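Filed under: Filmmakers > Funding > Questions

Short film finishing grants: what people ask us

We keep this page because the same emails arrive every round, and because a lot of what gets passed around about finishing money is wishful. Read it before you write to us.

What does a finishing grant pay for?

Sound mix, color, captions, music clearance and delivery files. It does not pay for reshoots, however politely you rename them. An application that lists "additional coverage" under post-production gets sent back, and every round there are a few.

How much can I ask for?

Up to $740 per film. If that looks small, it is. It covers a day with a mixer who likes you, or captions and a decent set of exports. Be suspicious of any plan in which $740 is the missing piece that turns an unfinished film into a festival hit.

Is there an application fee?

No. Several finishing funds do charge one, and you should ask what the fee is for. If a fund takes in 600 entries at a fee each and hands out two awards, work out the sum yourself before you pay.

Do I need a distributor attached?

No, and we give no extra weight to a letter saying one is "very interested." We have read dozens of those. A signed agreement is a different matter, so send it if you have one.

My film was made through the Tovar lab. Does that help?

It helps you, if the lab was any good. It doesn't help your application. Lab laurels tell us somebody liked your outline at some point. We watch the cut.

What state does the cut have to be in?

Picture locked, or close enough that you can tell us the running time and mean it. Temp music is fine. Placeholder cards where the third act should be are not. We used to accept rough assemblies and stopped after the round where most of the funded films never got done.

Can I apply to the Siron Fund for the same film?

You can, and plenty of people do. Tell us in the budget which costs go to which fund. Two grants paying the same invoice is a problem, and it's your problem -- both of us will ask for the money back.

Who reads the applications?

Three readers per film, working filmmakers, paid a flat amount. They see a link, a one-page budget and 200 words from you. They don't see your cover letter, your press kit or your previous credits. People tell us this is unfair to experienced directors. We haven't been convinced.

Do you give feedback?

One paragraph, if you reach the second stage. Roughly 50 films do. Everyone else gets a short no. We tried sending notes to every applicant and the notes got so vague that they were worse than silence.

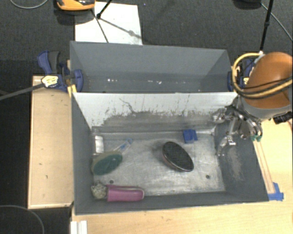 When is the money paid?

Half is paid when the agreement is signed, and the other half when we receive the finished film and copies of your invoices.

Will you premiere the film?

We run a shorts night at the Umari every December, and funded films may be offered a slot. Don't plan a premiere around it. Check first whether the festivals you want count a local screening against you. Some say they don't care and then turn out to care.

Should I hire a grant writer?

For $740? Please don't. Anyone who offers to write this application for a cut of the award is taking money out of your sound mix.

What about the Bastel package for festival submissions?

It's a paid service and we have no connection with it. We get asked because they list us as a "resource." Ask them how many of last year's clients got into anything, and ask for titles. The grant can't be spent on it, or on any other submission fees.

Can I apply again with the same film?

Once, and only if the cut has changed. Put the changes in the first line of your statement. A new title isn't a change.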